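Notes on Wrist Views and Shiny Fixtures

Since December this blog has followed the Orkuseck project, which studies how well a manipulation policy can operate household fixtures when its only visual input comes from a small camera at the wrist. The present entry reports on the faucet task, which proved the most demanding of the group.

The policy was trained on 528 demonstrations collected in washrooms at the Hunlow site. Each demonstration was reviewed before use, and those in which the operator lost the lever and searched for it were retained — a decision that was debated at length. Two versions were then compared. The first received single images. The second, which we call Lirow, received a short history of images together with the recorded position of the arm.

Over 125 trials per version, Lirow completed the task more often, and the gap was widest on polished chrome. Reflections change with every movement of the wrist, and a single image gives the policy little means of telling a highlight from an edge. The history appears to help with this. We have not yet separated its effect from that of the arm position, and readers should treat the explanation as provisional.

The most common failure in both versions was an approach that ended too low, with the fingertips at the spout and the lever still out of reach. Adding demonstrations beyond 300 did little to reduce this error. Recordings that began from a low starting pose did more, although they made up a small part of the set.

The next round will take place at Eide, where the fixtures are older and the lighting is less even. The task definition will remain unchanged so that the results may be compared.

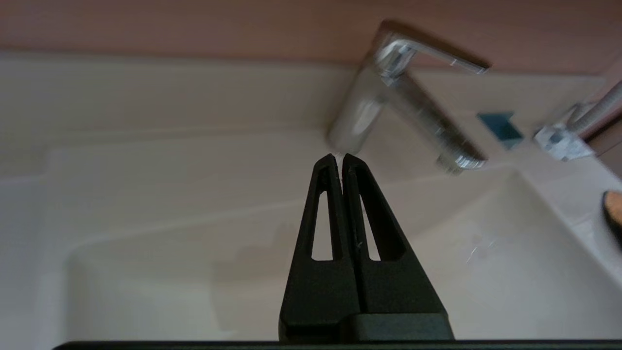
Fingertips just under the spout of a single-lever faucet, as seen from the wrist.

3 comments

gridpaper
Did the single-image version get the arm position too? If not, the comparison seems a bit generous to Lirow.

Author
It did not. A version with single images and arm position is planned for Eide.

tallow_k
Please post the low-start numbers separately when you have them.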